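Greltstead has a choir again, and what a noise it makes! On a January evening the old Watkins chapel is packed to the doors, with coats piled on the organ and the altos already arguing over the tea.

Llinos Hughes started it with two neighbors and a box of hymnbooks. By spring she had 100 singers (a few of whom could read music).
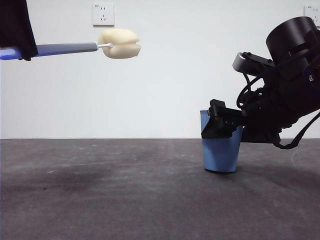
Do you have to audition? Anyone can walk in at seven and sit wherever the sound suits them.

The tunes are the real treasure. Many come from a handwritten book begun in 1805, full of crossings-out and wonderful, lurching harmonies that the basses adore. 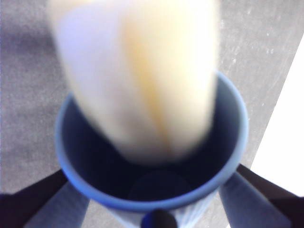

Then there's the summer trip to Clundside, where they sing outdoors against the wind and usually win.

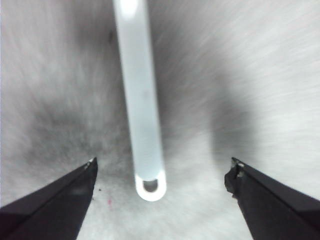 Eirlys Prothero told me she came for one night and is still learning the second verse of "Pastonano," which she thinks goes far too high for anyone over forty.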